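4.2 Laying out the bread

1. Spread the cloth and let one side hang over the table edge. Faint creases are permitted. Ironing is between you and your conscience.

2. Set the Cokby basket down, still empty, long side running left to right.

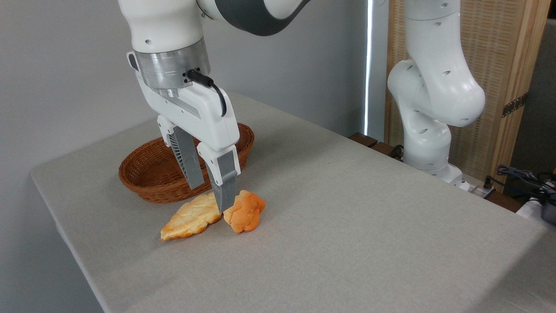
Fig. 2. Basket and two breads, before filling.

3. Put the long roll in first, then the knobby bun.

Note: the bun will claim the best spot. Let it.

Caution: do not carry a full basket by its rim. Wicker forgives, but soup guests at Inenholm do not.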